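Rargate wants your pick-and-place job sorted before the arm ships

October 26, 2021

Two weeks with the Verard starter kit. Desk arm, gripper, base plate, and the part they're really selling – the simulator. You get a login the day you pay. The hardware took 20 days to reach us in Clesham.

Price is $3,700. Not cheap for a hobby bench, fair for a small shop. Support is another $327 a year and we'd skip it untill January, when the new manual is due.

Setup in the sim is quick. Pick a table, drop the arm on it, give it a block. Teaching a pick means dragging the wrist to a point, saving, dragging again. Undo is buried 2 menus deep, which gets old fast. Gripper force is a slider with no units. Why?

Moving a program over to the real arm – one button, plus a slow first run the software insists on. Good call. Our heights needed a nudge, the rest carried over fine.

Small shops, yes. Classrooms, maybe wait for teh shared license.
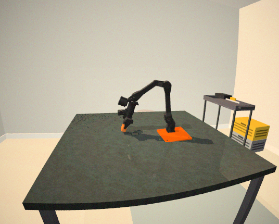 El Fassi wrote back that the slider will get proper units in the next update, and that undo is moving to the main toolbar.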